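分类：游记见闻 > 邮轮与海港

普莱恩维尔港开放日：在检疫楼和客运码头之间走了一天

去普莱恩维尔（Plernville）之前，我对"港口开放日"没抱多大指望，总觉得无非是排队上船看看驾驶台，再领一个钥匙扣回家。结果从早上九点多进门，一直逛到傍晚清场，脚后跟都磨破了，回来还想跟大家好好念叨念叨。

那天是13/06/2024，海上有一层薄雾，码头风不小，带了外套的人都很得意。入口设在旧海关仓库旁边，预约的人走左边，现场登记的走右边，我当然是忘了预约的那一个，排了41分钟，好在前面一对老夫妇很健谈，把他们坐过的邮轮从头到尾给我讲了一遍，连哪条船的汤咸都讲到了。

第一站是客运码头。停在泊位上的是莫尔托莫夫航运（Moltomov）的一艘客轮，满员可载2766位旅客，讲解员站在舷梯口，请大家先想一想：要是这么多人里忽然有人发烧，该怎么办？港口这几年办开放日，主要就是想讲这件事。船长什么时候要向岸上报告，报告些什么，谁来决定让不让靠泊，领事馆的人又是在哪一步进来的，一环一环讲得很细。我以前看新闻，只觉得"把人接回家"是一句话的事，听完才知道光是核对证件和航班座位就能忙上好几天。

接着上船参观了两层甲板。内舱房比我想的还要窄一点，讲解员让我们四个人一起挤进去，关上门站一分钟，体会一下隔离的滋味。同组有个小姑娘才站了半分钟就问能不能开窗，大家都笑，可是内舱哪来的窗呢。餐食怎么送、垃圾怎么收、常用药吃完了找谁，墙上贴着一张流程表，我抄了半页，字写得歪歪扭扭，回来自己也认不全了。
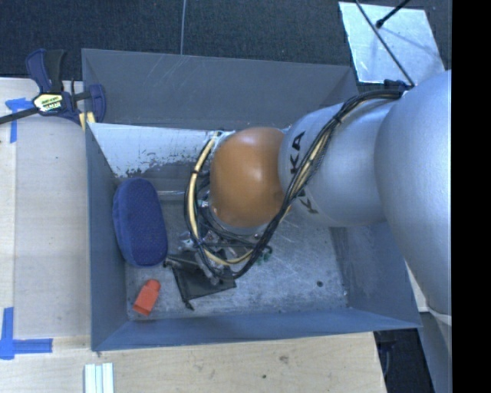 全文约1200字 · 阅读约需4分钟

中午在码头食堂吃的鱼饼套餐，味道中规中矩，汤倒是真好喝，我添了一碗。窗边的位子正对着拖轮泊位，看它们进进出出，不知不觉就坐过了头，差点误了下午的场次。

下午去的是检疫楼，一栋不起眼的三层小楼，平时不对外开放。楼里有60间单人观察室，每间都带独立卫生间，床头有电话，窗子朝着内港。负责接待的是奥洛梅尔旅行援助社（Olomell）的工作人员，他们专门替滞留在外的旅客联络家属、改签机票。有位女士说，今年二月他们做过一次演练，模拟167名旅客从船上转到机场，大巴怎么编号、行李怎么分开走、带小孩的家庭和行动不便的老人先安排在哪里，都实打实走了一遍。最费工夫的居然是行李，好几个箱子长得一模一样，标签又贴在同一个位置。

我问她，旅客自己能提前做点什么？她很耐心，说了好几条，我照记忆写在这儿：护照复印件单独放一份，常用药至少多带一周的量，保险单上的紧急电话抄在纸上，别只存在手机里；出发前在本国的领事登记系统里留个行程。最后一条我从来没做过，当场有些脸红。

最后一站是纳瓦罗厅（Navarro），港口的小展厅，放着旧时的检疫旗、航海日志和黄黄的健康证书。有一本日志翻开的那页，写着全船在锚地等了十九天，船员在甲板上种葱。我在那儿看了好久，身后的人都绕着我走。展厅出口可以盖纪念章，盖章的桌子前又是一条长队，我排了，盖歪了，还是很喜欢。

给想去的朋友几句实用的：一定要预约，穿平底鞋，检疫楼的楼梯陡，推婴儿车的请走后门的电梯。接驳车从火车站东口出发，末班走得早，我就没赶上，沿着防波堤慢慢走回城里，路上买了一袋热栗子，边走边吃，到旅馆时天刚擦黑。

标签：邮轮旅行 / 港口开放日 / 领事协助 / 普莱恩维尔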